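My grandfather flew in the war, and for most of my life that one sentence was all I had. Then in February I got his logbook in the mail from my cousin Natalie Clegg, and I've been a pest about military biography ever since.

So let me complain a little! Why do these books skip the ground crew?

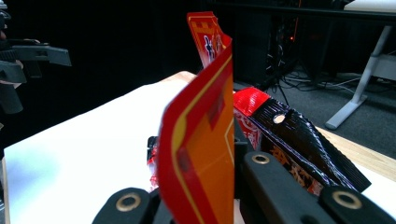
Photo: Declan Marsden

I just finished a squadron history by Roy Bloxham, and it's good, really. Every pilot gets his hometown, his school, his medals. The mechanics get one group photo and a caption that says "others." Grandpa's logbook has the name Crabtree penciled on 22 different pages (his crew chief, I'm pretty sure) and I can't find the man anywhere in print.

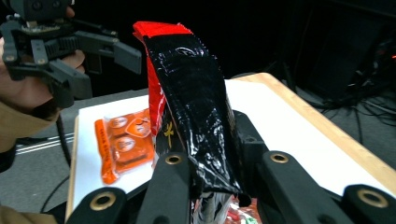 Opinion | Military History

I know the reasons. Pilots left paper behind, and officers wrote memoirs. But the rosters exist, and so do the letters home, sitting in somebody's closet in Grasbridge or wherever. Dorothy Horrocks wrote a whole chapter on one airfield cook and it's the best thing I've read this year. It took her 8 years, which, okay, I see the problem.

Still, I'd trade another general's life story for 3 pages on Crabtree. If you had family on the ground crews, go write down what you know, even the boring parts.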